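4.2 Tuning the occlusion filter

Now the fun part, watching Barlow decide which frames to trust!

1. Open a recording and press Replay.
2. Set Window to 300 frames.
3. Drag Mask Limit until close, dark fabric gets flagged but the marker at the side still registers.

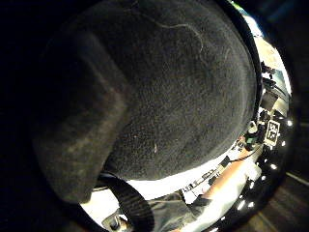
Farzad Daneshvar writes that he would lower the limit first and leave the window alone.

Caution: Saving overwrites the old profile.

4. Press Save.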